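Slide 4. Simulation before hardware.

The arm at the Menduddale workshop is shared, so grasps are tried in the simulated kitchen first. View is from the wrist, looking out past both fingers. Salma Abdelaziz wrote the controller.
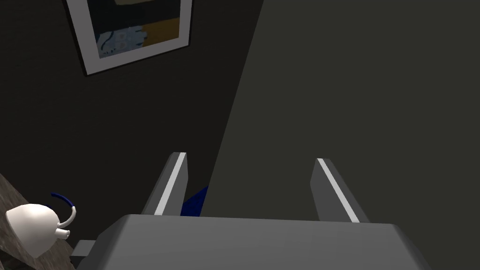

Latency budget is 22 ms per step – say this slowly. Episodes stop at 276 steps.

Contact is the weak part. Virgil wants softer finger pads in the model; I would fix the friction values first. Next slide: wiring.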